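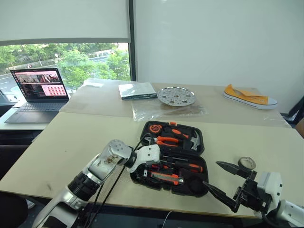

What is the best way to stop the tools in a moulded case dropping out of the lid when it is opened?

Open it flat on a bench with the base tray nearest you, and line the lid recesses with thin foam where the grip has gone slack.

Posted by fleltow_bench
Foam is what I used. 2 mm closed-cell, cut to the recess and held with contact adhesive. The hammer is the usual offender because the weight is all in the head. Pliers and tape measure hold well enough on the moulding.

Posted by PCostello
I disagree on foam. It compresses and you are back where you started. I warmed the lips of the recess with a hair dryer, pressed them inward and let them cool. Three years on, the hammer still clicks in.
Peadar Costello

Posted by sisay
Depends on the plastic. I tried heat on a Farkix case and the lip split in two places. Foam can at least be peeled off.

Posted by coltum_lad
Why keep the hammer in the lid? Mine weighs 400 g and lives in a drawer. Screwdrivers and the knife stay in the base.

Posted by fleltow_bench
Then it isn't a kit any more. The point of the case is to carry one thing to the job.

Posted by PCostello
Sisay, how hot? I stayed on the low setting for 5 minutes. A heat gun is too much for a thin moulding.

Posted by sisay
Heat gun, so fair enough. Still wouldn't risk it on a case I couldn't replace.

Posted by coltum_lad
Separate point: retract the blade before the utility knife goes back in the tray. The recess does not cover the edge.

Posted by fleltow_bench
Agreed. Will try the hair dryer on my spare case on Sunday and post the result.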